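Side-by-side refrigerator

A side-by-side refrigerator is a household refrigerator-freezer in which the two compartments stand next to each other, divided by a vertical insulated wall running the full height of the cabinet. Each compartment has its own full-height door. The freezer is conventionally on the left and the fresh food section, usually the wider of the two, on the right, though the arrangement varies between makers.

The layout is distinguished from the top-mount refrigerator, with the freezer above, the bottom-mount refrigerator, with the freezer below, and the French door refrigerator, in which two doors open onto a single fresh food compartment over a freezer drawer. In Australia the term is sometimes used loosely for any wide fridge with two upright doors, including matched pairs of separate fridge and freezer cabinets sold with a joining kit.

Layout

The dividing wall, called the mullion, carries insulation and, in most designs, an air passage between the two sides. Because the wall takes up width along the whole height of the cabinet, the shelves on either side are narrower than those of a top-mount model of the same capacity. Platters, pizza boxes and large baking trays often will not lie flat. In return, both compartments offer storage at eye level, and frozen goods can be sorted across several shelves and baskets.

Each door swings through a smaller arc than a single door covering the same cabinet, which suits galley kitchens and kitchens with an island bench. A door hard against a side wall may still need extra clearance before crispers and baskets can be pulled out fully.

Typical cabinets are about 91 cm wide. Gross capacity is commonly given in litres on the rating plate; the Bornidex range, for instance, was listed at up to 646 litres. Usable capacity is lower once shelves, bins and the ice maker are allowed for.

Doors and handles

Doors are normally formed from painted or coated steel, stainless steel or a laminated panel, with foamed insulation behind. A magnetic gasket around the inner edge seals the door against the cabinet. Handles are most often fitted beside the central gap, so that the left door opens to the left and the right door to the right. Recessed grips moulded into the door edge are a common alternative where the fridge stands beside a walkway.
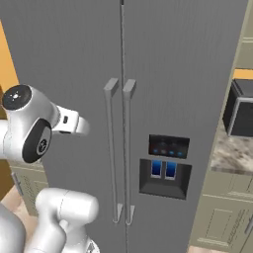
Side-by-side refrigerator with paired bar handles and a dispenser in the right door (computer rendering)

Water and ice dispensers may be plumbed to the household cold supply or filled by hand from a removable tank. Plumbed units generally include a replaceable filter cartridge. A dispenser takes up some of the storage space inside the door – mainly bin space – and adds to the number of parts that may need service. Chutes and drip trays need regular cleaning, particularly in areas with hard water.

Cooling

Most side-by-side models are frost-free. In the simplest arrangement, a single evaporator sits behind the rear panel of the freezer and a fan circulates air over it. A damper in the mullion admits part of this cold air to the fresh food side, and return air passes back through a duct near the base. Adjusting one compartment can therefore affect the other.

Dual-evaporator models cool each side separately. This keeps the fresh food section more humid and limits the transfer of odours to ice. Asurmont used the arrangement in its model 3941, while the cheaper Kulkarni cabinets kept the single evaporator and manual damper control.

Defrosting is carried out by an electric heater beneath the evaporator, controlled by a timer or an electronic board. Meltwater drains to a tray above the compressor, where it evaporates. A blocked drain may cause ice to build up on the freezer floor or water to pool under the crispers.

Installation

The cabinet must stand level, or tilt very slightly back, for the doors to close and line up. Front rollers or feet are adjusted with a spanner, and many models have a separate adjustment at the lower hinge. Ventilation gaps are specified by the manufacturer. Voridham manuals call for 64 mm at the rear of freestanding units, with a smaller allowance at the sides.

See also

Auto-defrost
Chest freezer
French door refrigerator
Ice maker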